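Clusta fault thread, because people keep asking me what happened and I'm sick of typing it out in DMs. Posting between meetings so excuse the typos

1/ Short version: a pair of hand-held grippers drifted apart in tracking, the safety check that should of caught it didn't, and a robot arm replayed the result and drove its fingers into a benchtop. No one hurt. One cracked finger, one very sore-looking bench. Could have been a hand.

2/ Longer version. Clusta is our internal name for the whole pipeline. You pick stuff up with the hand grippers, the marker cubes and the cameras work out where each gripper is, and the arm at the Fasula workshop learns off that. Two hands recorded, two arms moving later. Fine most days.

3/ The drift. Left gripper pose was wandering off from the right one over a session. Not a jump. A jump we'd catch in a second, the filter is built for jumps. A slow lean, couple of millimetres, then a couple more.

4/ Everybody checks for spikes. I checked for spikes. I have a lovely script for spikes.

5/ We had 1138 episodes in the batch. I'd love to say I looked at them all. I looked at a sample, plotted the ones that were short or weird, passed the batch. The bad ones weren't short or weird. They were nice smooth normal-length episodes that happened to end in the wrong place.

6/ Replay was at Fasula on a Saturday morning, reduced speed, two-arm tidy-up task. Right arm goes to the item, good. Left arm comes across to meet it and just keeps going down. Sounded like someone stepping on a biscuit tin.

7/ Now the bit that bothers me more than the drift. There's a force limit on those arms. It tripped. But it tripped late, the limit had been raised for an earlier job (heavy drawers, needed the shove) and it never got put back. The change was in a config file with no comment on it. I know who wrote it. It was me.

8/ E-stop worked. Person on the button was outside the taped line like they're meant to be. Those are the two things that went right and I want them on the record too

9/ Collection side, the desk and cabinet room, which is where all this starts:

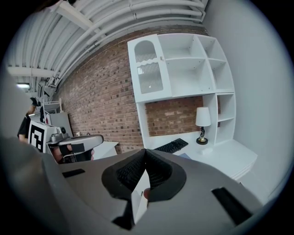
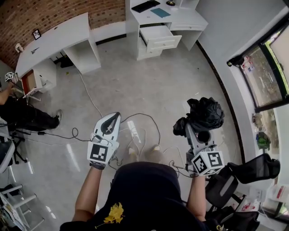
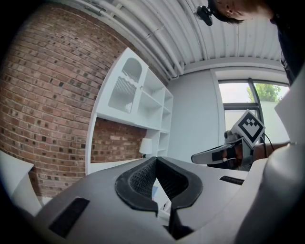

Posted by Clultano · 4:40 pm · June
Thread continues

10/ Brick room, drawers, marker cubes on the grippers. It's a good room to collect in. Lots of furniture with doors and drawers, decent daylight, plenty of texture on the wall for the tracking to grab hold of.

11/ Look at the second one for cables. They loop down off both grippers toward the floor, and there's a power strip by the feet. I'm not saying a cable did it. I am saying that a cable with a bit of pull in it is the first thing I'd go looking at now, and it was about ninth on my list at the time.

12/ What we think did it (think! still testing). The cube mount on the left unit had a bit of play. A cube that sits a degree off gives you a gripper tip that's out by more than you'd guess, becuase the tip is a fair way from the cube. Add a cable tugging one way all session and the play takes up in that direction and stays there.

13/ Bench test: clamped the gripper body, wiggled the cube by hand. It moved. You could hardly feel it. You could see it in the numbers straight away.

14/ Then taped the cable off so it couldn't pull and ran 7 short sessions. Lean gone in most of them. Not all. So either the tape's no good or there's a second cause, and I don't like second causes.

15/ Candidate for second cause: light. A window in shot with bright daylight behind the marker and the exposure goes for the window. Third pic, see how the marker sits over the lower part of the window there. The black squares have to be read against that. On a bad angle the corners get soft and the pose estimate goes a bit mushy.

16/ Mushy should be random though, and the lean isn't random. So I dunno. Parked.

17/ Somebody asked if the grippers themselves are dodgy. No. The jaws are fine, the width reading is fine. They'll hold a crumpled plastic bag, and they'll hold a little white bit of something between the pads. The gripping was never the problem. Knowing where the gripping happened was the problem.

18/ Also asked: why not just put a floor on the arm so it can't go below bench height. Good question!! There was one. It was set for the old bench. New bench is taller. Yes I know.

19/ So count them up. Loose cube. Check that only looks for jumps. Force limit left high. Floor set for furniture that had left the building. 3 of those are software or paperwork and any single one being right would have made this a boring morning.

20/ What's changed so far, in the order I did it, not in order of importance

– force limit resets to low at every power up. If you want it high you type it in and it asks you again
– workspace floor gets touched off against the real bench before the first replay of the day
– cube mounts get thread lock and a paint line across the joint so you can see if it's shifted
– cables clipped to the forearm with slack at the wrist

21/ And a new check on the data. At the start and end of each session you put both gripper tips together in a little printed cradle. If the distance between them has changed from start to end by more than 2 mm the whole session goes in the bin pile for a look. Takes seconds. Should have been there from the beginning, half the labs I've talked to do a version of it.

22/ Ran what I could of the old batch through a software version of that, using moments where both hands touch the same thing. Crude. Flagged some 7 per cent. I expected less.

23/ Those are pulled. Anyone who took a copy of the batch before the pull, please delete it and grab the new one. Sukprasert site especially, you lot have the oldest copy and you've been training off it. Already messaged but saying it here as well

24/ On the reporting. We wrote it up as a near miss even though technically it's equipment damage. Someone (fair enough) said near miss is for when nothing gets hit. My view is the bench is the equipment damage and the hand that wasn't there is the near miss, so it went in as both. Two forms. Ugh.

25/ The part I keep chewing on is how good the bad episodes looked. I played a few back after, knowing what I was after, and still wouldn't have picked them by eye. Smooth approach, clean close, tidy finish. If you've got a human review step and you're leaning on it for this sort of thing, have a think.

26/ Few replies lumped together

Was it a learned policy or straight replay – straight replay. The policy hadn't been trained on that batch at our end yet, thank goodness

Would the policy have done the same – maybe worse, maybe it averages out. Don't want to find out on hardware. Sim this week

Can I have the cradle file – yes, once I fix the hole that's too tight. Print the current one and you'll be filing it like I was

Why not ditch markers – have thought about it. Wouldn't have saved us here, you'd still have a camera on a mount and mounts come loose

27/ Oh and the cracked finger. Split right along the layer line near the base. New one's printed thicker there. If yours are from the same old file go and flex them gently and listen for a tick. Ours had probably been on the way out before it met the bench, can't prove it.

28/ Colour of the paint line, since two people have asked, orange. Doesn't matter. Don't use black, you won't see it.

29/ Arms are locked out at Fasula until the force reset has been tested by someone who isn't me. Collection can keep going with the new clips and the cradle check. If you get a session that fails the cradle, DON'T re-seat the cube and carry on. Leave it how it is, bag it, send me the unit and the session. I want to see one in the wild

30/ Correction to post 12, I said a degree, I meant half a degree. Bench notes were in front of me and I still typed it wrong. Off to re-run the taped sessions with the blind down, will add the plots under this when they're done.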